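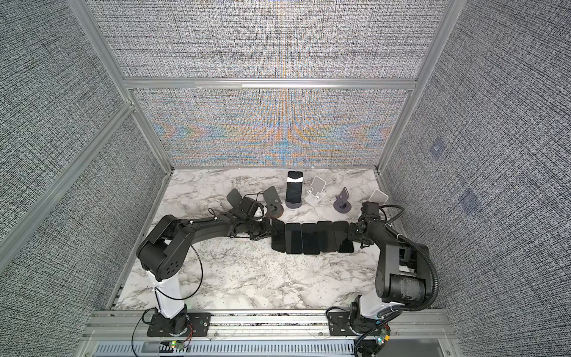 Last modified: August, 14:47

Re: [stands-list] Which stands for the shared test phones?

List,

Replying inline. I have trimmed the parts already settled.

> We have five phones for the Clallov display checks and a mixed lot of
> stands. Do we standardize on the Griseo stand, or keep using what we
> have? Also, do phones go back on the stands overnight or lie flat?

Keep what we have for now. The row at the back of the marble-pattern top is six stands, all sorts of shapes and colors, against five black phones in front. One spare is the right number. If a stand starts to slip, swap in the spare and post here before ordering.

The Griseo stand holds a bare phone well. With a 2 mm case the lip is too shallow and the phone creeps forward when tapped near the top edge. The Atanasov stand has a deeper lip but covers the charging port in portrait. Use it in landscape only.

Overnight: flat, screen up, in one line, evenly spaced. The phones are close to identical from the front, so the label goes on the back, lower left, and the order runs left to right by label. Please check the label before you log a result. Last month 2 sets of readings were entered against the wrong unit.

> Does the surface matter?

Yes, for glare. The gray and black veining also makes fine scratches and grit hard to spot – wipe the top before laying phones down, dry cloth first.

Still open: viewing angle. Griradham quotes 47 degrees for theirs, fixed. I have not measured the others and would welcome numbers.

– list maintainer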